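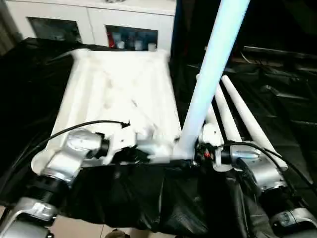 3. Bench covering and storage

The Grindedon handout says a black plastic cloth "protects the surface and improves visibility." We doubt the second half. White parts such as the tray do stand out against it, but the cloth is glossy and it creases, and every fold catches light.

Ilango Gounder timed 20 layouts with the cloth and 20 without. The mean difference was 2 seconds — too small to claim anything from a sample that size. Traian Bratu thinks a matte cloth would do better. We have not tested that.

The glass-door cabinet is fine for small bottles. Its doors reflect a lot, so we would label the shelves before July and see if anyone reads the labels.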